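Informe de avance, segundo periodo
Proyecto Perron: recuperación de motores y piezas pequeñas
Para la dirección de programas de Narnavik

¡Hola a todos! Os debía estas líneas desde noviembre y por fin me siento a escribirlas, con la mesa de clasificación despejada y un café al lado. Resumo cómo vamos, qué se ha atascado y en qué se nos está yendo el dinero.

Lo mejor primero: ya tenemos registradas 116 piezas, entre motores, tapas y chapas sueltas, cada una con su ficha y su bolsa. Casi todas vienen de los lotes que nos cedió Ultix (gracias otra vez por mediar, sin vuestra carta seguiríamos esperando en la puerta). La mesa grande de tablero liso ha sido un acierto. En la antigua, con el tapete verde, perdíamos los tornillos pequeños cada dos por tres y acabábamos todos de rodillas con la linterna.

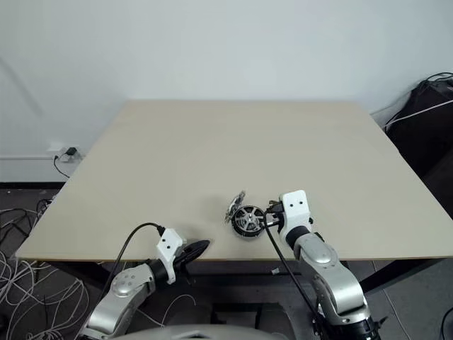
Mesa de clasificación: pieza redonda con cara de radios y borde negro, junto a una pieza plateada fina.

Con los motores vamos más despacio de lo que prometí, y prefiero decirlo claro. El plan era cerrar la familia completa en este periodo y nos faltan 2 lotes por abrir. La culpa es en parte mía: me empeñé en repetir las fichas del primero, que estaban hechas a mano y no había quien las leyera, y eso nos comió casi todas las tardes. Ahora todas siguen la misma plantilla y se pueden buscar por diámetro, que era lo que pedíais en la última reunión.
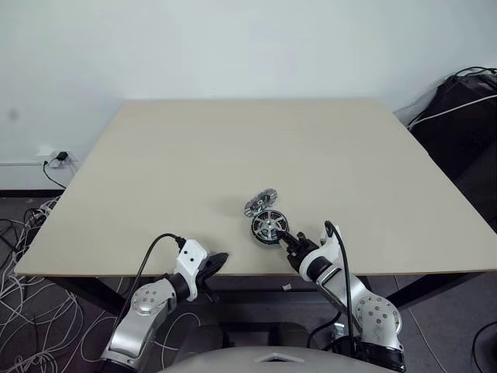 La otra decisión que tomé fue cambiar el orden de trabajo. Antes clasificábamos por procedencia y ahora lo hacemos por tamaño, poniendo las piezas juntas sobre el tablero antes de escribir nada. Un motor sin escobillas como el grande, con su borde negro y los radios saliendo del eje, se distingue enseguida del componente más pequeño que tiene detrás, también de radios pero con pernos que sobresalen. En una caja revuelta, en cambio, los dos acababan con la misma etiqueta (me pasó a mí, así que no señalo a nadie). Con este método las correcciones han bajado muchísimo y se trabaja con mejor humor, que también cuenta.

Las chapas son capítulo aparte. Pensaba mandarlas directamente a chatarra y al final les hemos abierto una categoría propia, porque el taller Orano quiere ver algunas antes de que decidamos. En la ficha anotamos los agujeros, las muescas y el estado de la superficie, y dejamos el destino en blanco hasta que nos contesten. 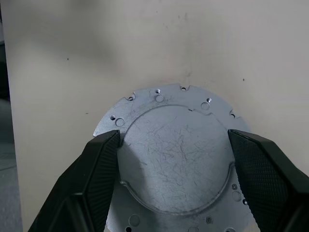 Chapa gris con disco central en relieve, muescas en el borde superior y arañazos finos en la cara.

Del presupuesto, poca novedad: hemos gastado lo previsto en bolsas y etiquetas, y algo menos en transporte. Me gustaría pasar ese sobrante a cajas con divisiones. Necesitamos 6, y si os parece bien las encargo en cuanto me contestéis.

Para el próximo periodo quedan los lotes pendientes, la respuesta de Orano y una revisión de las fichas más antiguas. Calculo 5 semanas si no llega material nuevo de Ultix. Os mando la hoja de gastos aparte, y si alguien quiere pasarse por el taller a ver las piezas, ¡encantada!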